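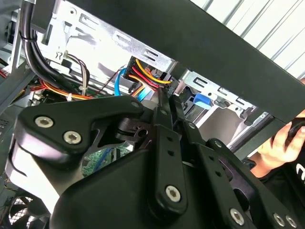 Computers first, because that's where the tour starts and where I spent too long. The Camdale open day, 6th March, refurb hall on the ground floor, doors at nine and already a line for coffee. Desktop cases everywhere, most with the side off. I hadn't looked inside one in years and had forgotten how much of it is just bent metal — a silver drive cage full of slots and tabs, a black power plug pushed into a drive, yellow and red and orange wires fanning out behind it. And a blue SATA cable looping down, same as the ones in my drawer at home. Marijke Hoekstra, who runs the hall, told us 2,638 machines came through last year. Schools, mainly, plus one insurance office that sent the lot in one truck.

Order of work, as I scribbled it down: drives out, drives wiped, dust, memory check, drives back in or swapped. Label on the side. Done. She says the dust is the worst of it. One case from a bakery took two people a whole morning.

Prices by the door. A plain desktop is 451 with a screen, less without. Somebody's uncle was haggling. Didn't get anywhere.

Then upstairs, narrow stairs, mind your head. Fittings room. Smaller crowd, better heating. The subject here is holders and slots: what shape of pocket takes what shape of part, how tight, how deep. Sounds dull, wasn't. Uriel Chávez had a tray of plastic pieces out on a side table for us to handle and a sheet where you wrote down which ones you thought would seat easiest. I got most of them wrong. The long thin ones fooled everybody, you think a narrow tip will just drop in and then teh angle is off by a hair and it catches on the rim.
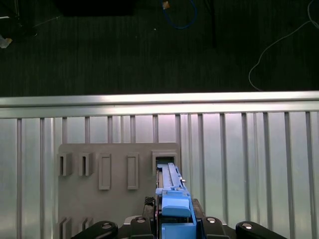

He has a drawer of rejects too. Walls too thin, corners too sharp, one pocket printed upside down and kept for sentimental reasons. The current set goes out under the name Laryea, version after version, and the sheet on the wall was up to 693 test fits since September. Asked him what a good one feels like. "Boring," he said, and went back to his tray.

Kids' version at the low table — blocks, cardboard, a shoebox lid with holes cut in it. Busier than ours. Jovita Tovar was minding it and handing out stickers for any hole filled, right block or not.

I'd have liked longer with the boards themselves. What I noticed is how mixed they are, narrow slots next to square cups next to plain raised bars, all on one gray plate. Uriel says you want the easy ones and the nasty ones on the same board or people only practise the easy ones. Fair enough.
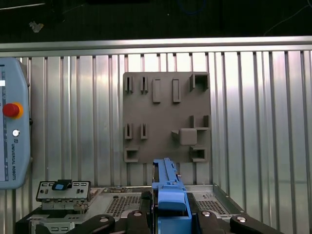
Fixture board in the fittings room, upstairs at Camdale. Square holders at the bottom corners, L-shaped bracket on the right.

Lunch was soup, in the yard, standing up. Missed the talk on battery recycling becuase of it. Bus back from the Ziltberg stop runs every half hour and the last shuttle from the gate goes at four, so plan for that. Parking full by ten, I heard. Upstairs closes earlier than the hall, go there first if fittings are your thing. Notes from the battery talk are supposed to go up on their site, will link when I see them.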